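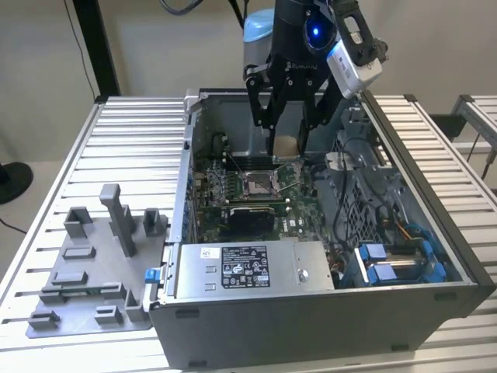 Equipment planning for robotic computer assembly is the work of choosing, pricing and scheduling the purchase of the machines, tooling and parts needed to build or repair computers with robot arms. It is a branch of capital planning and follows many of the same steps as the purchase of any other automated cell. It differs mainly in the share of money that goes to small items, such as grippers, cameras, part holders and spare computers, which are often left out of a first estimate.

Scope

A plan normally covers a single cell, meaning one arm or a pair of arms together with the table, fixtures, cameras, control computer and safety equipment. Larger plans list several cells and the shared stock that serves them. Software licenses, training and floor space may be included or carried under a separate heading, depending on how the buyer keeps its accounts.

The task list is usually written before any equipment is priced. Placing a processor in its socket, seating a memory module, plugging in a cable and driving a screw call for different reach, grip and force, and a cell bought for one of them may need new tooling for the next.

Main cost items

Arm. The arm is the largest single purchase in most plans. Buyers compare payload, reach, repeatability and force sensing. For work inside a computer case, payload is rarely the limit, but the weight of the gripper, camera and brackets has to be subtracted from the rated figure. Reach must be checked with the case in its working position, including the height the arm needs to clear the side walls.

Gripper. Two-finger electric grippers are common in this work. Parallel fingers can hold a flat part by its edges, and the same gripper can often handle several kinds of part. Fingertips wear and are changed to suit the task, so they are budgeted as consumables. 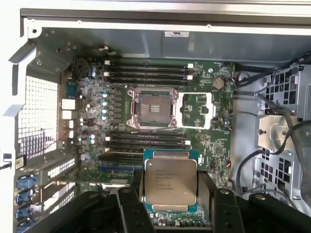 A processor held between gripper fingers over a motherboard with an empty socket.

Cameras. A fixed camera gives a view of the whole table, while a camera near the gripper shows the part and its target at close range. Plans that allow for only one camera are often revised once trials begin. Mounts, cables and lighting are listed separately from the cameras.

Table and fixtures. Slotted aluminum tables allow fixtures to be clamped and moved. Part holders can be machined or 3D printed. Printed holders are cheap and quick to change, and many buyers purchase a printer in the first phase and charge it to several projects.

Workpieces. Retired desktop computers are widely used for development. They cost little, but the supply of any one model runs out, and a change of model means new fixtures and new positions. Purchasing one model in bulk at the start is the usual remedy. Socket contacts are easily bent, and motherboards are therefore counted as consumables during the trial period.

Budgeting methods

The simplest method is to price the arm and apply a multiplier for everything else. It is quick but unreliable for small-part assembly, where tooling can change several times before the cell settles.

A second method, known as the Temeo sheet, was drawn up by the planner Zyanya Barrera for the contract repair firm Grovov. It divides purchases into 3 groups: items that stay with the cell, items that stay with the product, and items that are used up. Each group has its own replacement period. The original sheet allowed 9 months for trials and set aside money for 300 insertions on each motherboard before it was retired. Later users have changed both figures to suit their own parts.

The Nava repair center used a version of the sheet when it compared leasing with outright purchase. It leased the arms and bought the grippers and fixtures, on the grounds that tooling made for its own work would have little value to anyone else.

Scheduling

Arms and safety equipment tend to have the longest delivery times and are ordered first. Fixtures are designed while the arm is on order, using a sample computer and a drawing of the table. At Jikgate, a training workshop, two cells were ordered together but commissioned one after the other, so that changes made to the first could be carried into the second without extra purchases.

Acceptance tests are written into the purchase order where a supplier delivers the complete cell. Typical terms name the computer model, the part to be inserted and the number of attempts. When the buyer assembles the cell from separate purchases, each supplier is responsible only for its own item, and the cost of making them work together falls to the buyer.

See also

Capital budgeting
Machine tending
Pick and place
Total cost of ownership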